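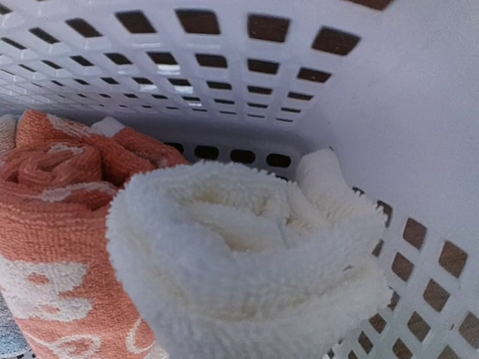 Tsegereda Ambaye says folding is for people with cupboards, and she's been saying it to me since last September, so I'm going to start with her and then spend the rest of my slot agreeing with her. (Pause here. Wave if she's in the room.)

Right, hello everyone, thanks for having me back at Tillstead. My talk is called Roll Your Towels and I've got 25 minutes, including the bit where you all have a go. I've put a towel on the back of every chair. Please don't sit on it yet!

So. I was a folder. I folded in half, in half again, then in thirds, the way my mum did, and I stacked them on a shelf in the airing cupboard with the nice edge to the front. It looked lovely until somebody wanted the one at the bottom. Then we moved to the flat on Gulum Street, which has no airing cupboard at all, and everything had to go in a plastic basket beside the bath.

Folded towels in a basket are hopeless. You can only see the top one. You dig, the pile slumps, and by the end of the week it's a heap. Stand them up as rolls and you can see every towel in there, and you pull out the one you want and the others more or less stay put.

(Slide with the white towel and the orange one. Leave it up.)

Look at the end of that white one, you can follow it round and round right into the middle. I'm very proud of that spiral. It took me a good while to get them tight like that, and the trick is all in the first turn, so let's do that now.

(Everyone up. Towels flat on the tables, long side towards you.)

Fold it lengthways, once for a hand towel, twice for a bath towel. Smooth it out with your forearm, not your fingers, you'll cover more of it. Now start at one short end and make the first turn really small and really mean. Pinch it. If the first turn is floppy then the whole roll will be floppy and you may as well start again, which I do, often. Then roll away from you with your palms and keep a bit of pull on the loose end with your tummy against the table. Yes, it does look silly.

(Walk round. Help the back row, they couldn't hear last time.)

Now the loose end. There are two schools. You can leave the flap and let it rest against the side of the basket, as my white one does, and the wall holds it shut for you. Or you can tuck the end in at the top, more like the orange one, which gives you a bunchy sort of knot. Tsegereda is a tucker. I'm a leaner. Patterned towels I will sometimes tuck, I couldn't tell you why.

Thick terry is easier than thin, by the way. The loops grip each other. Those flat waffle ones slide about and want to undo themselves, and if that's what you own, pack the basket a bit fuller so they've got neighbours to lean on.

Which basket? People always ask. I like plastic with a row of openings near the top, for the air, and smooth inside so it doesn't snag. Wicker is pretty and it will pull your loops, I lost a good Lokora bath sheet to wicker. Mine takes 6 big rolls before I have to start shoving. Don't shove.

And they must be properly dry before you roll them. Bone dry, please! A damp roll stays damp in the middle and you will find out by smell. Give them a good shake when they come off the line to get the loops standing up again, and go easy on the softener. I've given it up altogether and I don't miss it.

(If running late, skip to colours.)

Somebody wrote in after the last talk to ask about taking them on holiday. Yes, roll for the suitcase too, and put your shampoo in the middle of the roll. It's saved me once already.

Colours. I don't sort by colour. I've tried it. In our house the white ones are for visitors and the loud ones are ours, and they all go in together, and the visitors work it out. If you'd like to do a proper rainbow then go ahead and send me a photo.

Last thing before questions, could you all hold your rolls up by one end? Give them a little shake. Anyone whose towel has just come undone, come down to the front and we'll do your first turn again together.

(Questions. Collect the towels at the door, we were one short last time.)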